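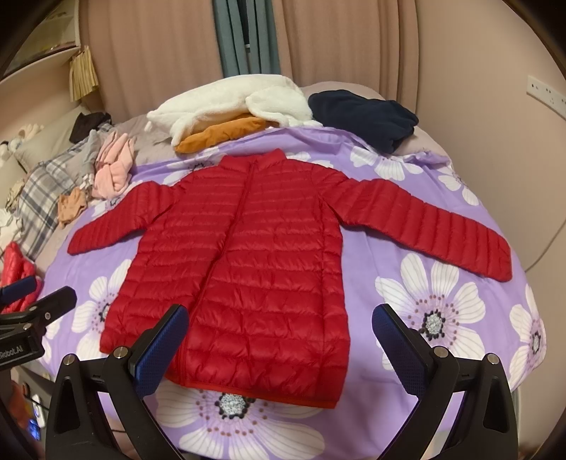

I have owned my red puffer for way too many winters now, and every January I say I'm going to learn how to fold it so it doesn't eat half the closet. Well, it's only September and I finally sat down on the bed with it (okay, stood next to the bed) and gave it a real try.

My neighbor Colm Ó Ceallaigh swears by rolling. His way goes: zip it all the way up, lay it flat, sleeves in across the chest, then roll from the hem to the collar and lean on it as you go. Sounds easy! The trouble with a puffer is that every one of those little sections wants its air back. You squash one and the next one over puffs right up.
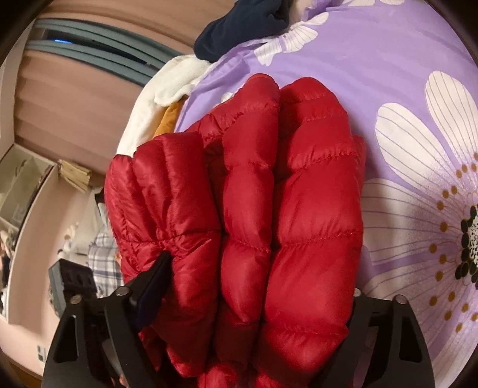

Last updated: Sep 16, 2026

So I tried folding it lengthwise first – sides in, then in half – and I like that a lot better. It's still fat, but it's a fat thing you can get your hands around, and it will go on a shelf standing up. Florêncio Guerreiro left me a comment last time asking about those vacuum bags. I had 2 of them once and the down came out looking so sad that I went back to a plain cotton sack.

The sack I use now came from Lynch, the little camping store over in Wikotdale, and it's really meant for a sleeping bag.
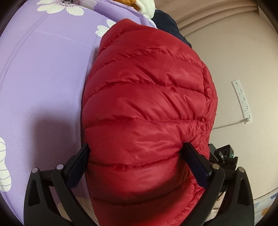 It has a drawstring and enough room that I don't have to fight with it. Collar end goes in first, then I just keep feeding in the rest and pushing the air out with my forearm. Leave the string a bit open until it settles, then pull it tight.

Next up is the gray wool coat, and I have no plan for that one at all. If you've got a trick for big heavy collars, leave it in the comments!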